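The Toy Library on Mendar Street

The toy library in Wallness keeps 675 items on its shelves, and most of them are out at any given time. A family pays 40 dollars a year and can take home three toys for three weeks. There are puzzles, train sets, dolls, ride-on cars and a drum kit that has a waiting list.

It opened in a former shoe store with a donation of 222 toys from a preschool that was closing. Rent was the first problem. The town now covers half of it, and a yearly sale of worn stock pays for most of the rest. Last August the sale brought in 3,000 dollars.

Plain toys hold up best. Blocks come back with dents and go straight out again, while anything with a battery door tends to spend part of the year in the repair box.

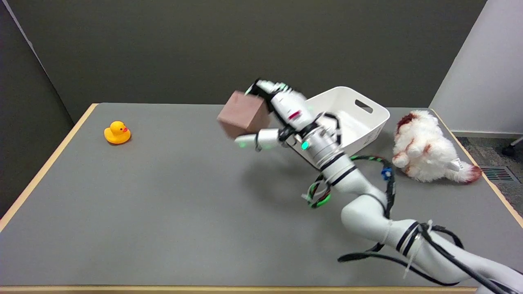 A wooden cube, lifted above a gray tabletop.

Returns are the slow part of the day. Each toy is checked against a card that lists its pieces. A missing puzzle piece costs the family a dollar, and the money is handed back if the piece turns up. Plastic toys are washed in warm soapy water and left on racks overnight. Wood gets a damp cloth and no soaking. Bath toys were dropped from the lending list after the first year, as water stayed inside them, and they are now sold new at the front desk for a small markup.

Parents say the main benefit is space. In the Teoh apartments, two blocks away, many families have one closet for everything. A toy kitchen that fills a corner for three weeks is easier to live with when it has a return date. 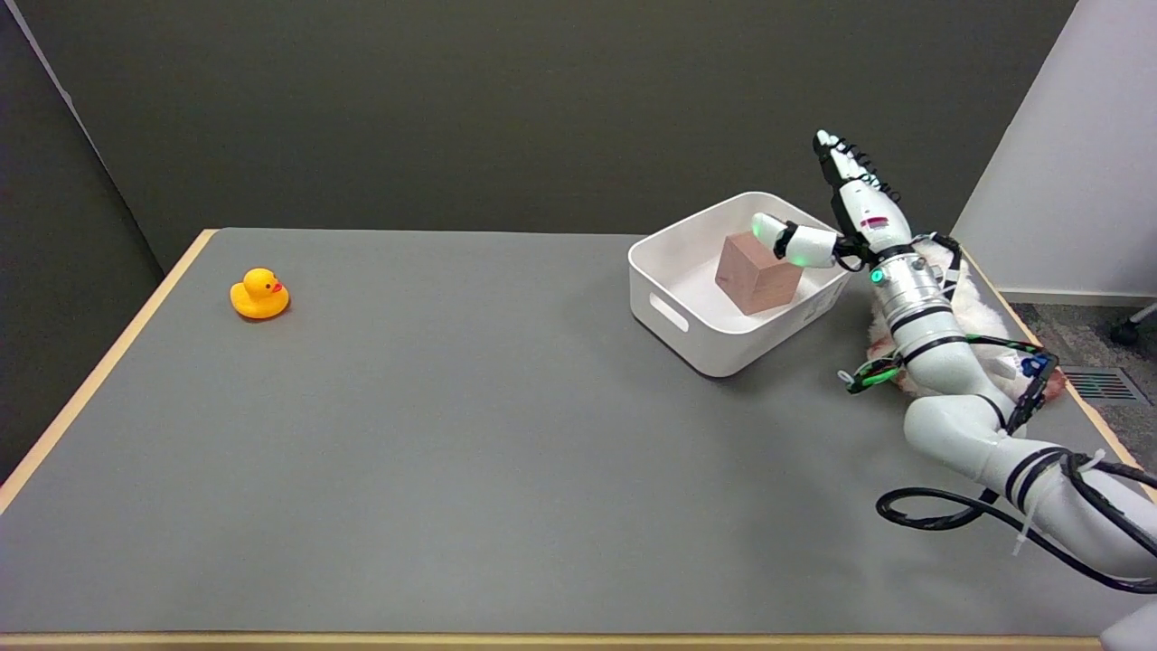
What Families Borrow

Babies' toys move fastest in winter. Older children ask for board games, and the most requested is Hustier, a card and dice game for four players. The library owns two copies and is looking for a third.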